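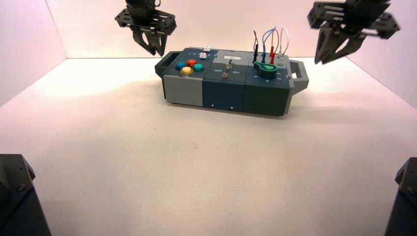 Household and Home

The following notes concern the replacement of the light switches and wall controls at the author's residence in Sadlow, a terraced house of two floors with a cellar. The work was carried out in February and is now complete, apart from the landing. They are published for the benefit of readers who wrote after the earlier entry on wiring, and who wished to know how the choice of fittings was made.

The house was last rewired by a previous owner. The cable was found to be sound. The switches were in a poorer state. Several had yellowed, two had cracked at the lower screw, and the one at the foot of the stairs had for years required a second press. An electrician from Bandik inspected the whole installation before any fitting was ordered, and the written report was received within the week. Readers considering similar work are advised to obtain such a report first.

Three types of switch were considered. The ordinary rocker is cheap, easily found and familiar to every visitor. The push button is pleasant to use, but it does not always show by its position whether the light is on. The toggle, with its short metal lever, shows this plainly and may be found by touch in the dark. After some weeks of indecision, toggles were selected for the hall, the stairs and the sitting room, and rockers for the remainder of the house. The kitchen was the subject of some disagreement within the household, and rockers prevailed there on the grounds of cleaning.

The toggles were ordered from Maruyama, a small supplier whose catalogue had been recommended by a reader of this page. The total for the fittings came to roughly 700 pounds, to which the electrician's charge must be added. A further 97 pounds was spent on plaster, filler and paint, a sum which had not been foreseen. The new plates are slightly smaller than the old ones and left a border of bare wall around each position. Anyone ordering from a catalogue should measure the old plate and compare it with the new before committing to a purchase.

Delivery was satisfactory. One plate arrived with a scratch and was exchanged without dispute, although the replacement was of a marginally warmer finish. It has been placed behind the sitting room door.

The matter of which way is "on" deserves mention. In British houses it is customary for a switch to be pressed down to turn on the light. Where one light is worked from two places, as on most staircases, the custom cannot be kept, and the lever will sometimes be up when the light is lit. Guests have remarked upon this. The arrangement is quite normal and does not indicate a fault.

Labels were also considered for the cellar, where 4 switches stand in a row and serve the lamp, the pump, the outside light and the freezer socket. Small engraved labels were obtained from a shop in Ovatow. The freezer switch has been given a guard in addition, following an incident of two summers ago which need not be described again.

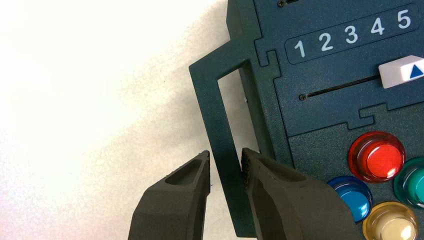
Is it permissible to replace a light switch without engaging an electrician?

In many homes in England a like-for-like replacement may be done by a competent householder, provided that the supply is turned off at the consumer unit and the circuit is proved dead with a proper tester. The rules differ elsewhere in the United Kingdom, and extra care is needed in bathrooms. Metal plates must be earthed. Any person in doubt should engage a qualified electrician, as was done in this case.

The question of dimmers has been deferred. The lamps in the sitting room are of a type which the maker states to be unsuitable for dimming, and their replacement cannot be justified while they continue to work. A dimmer rated at 200 watts was tried in the back bedroom and produced a faint hum, audible only at the lowest setting. It has been kept.

The landing remains to be done. The old switch there is set into panelling, and the box behind it is too shallow for the new fitting. A joiner has been asked to attend, and a date is awaited. A short notice will be added to this page when that work is finished.

Posted 8th March. Comments on this entry are open.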